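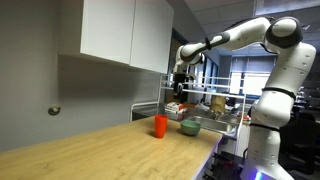 Light wood countertop, white metal rack at the far end.

Tastoron Counter Oil, 8 oz can
Reviewed by Elif Naz Keskin, July 12, 2025

The label promises one coat a year. I put my first coat on in January and I'm already on my third, so draw your own conclusions. The smell hung on for two days. Water beads nicely at first, then less and less near the sink, same as with the Hudham oil I used before at half the price.

It does go on evenly — I'll give them that — and the color barely shifts. But $19 for a can this small? The store page shows 1,357 ratings, nearly all glowing, and I wonder how many were written in the first week. Two stars. I won't be buying another can.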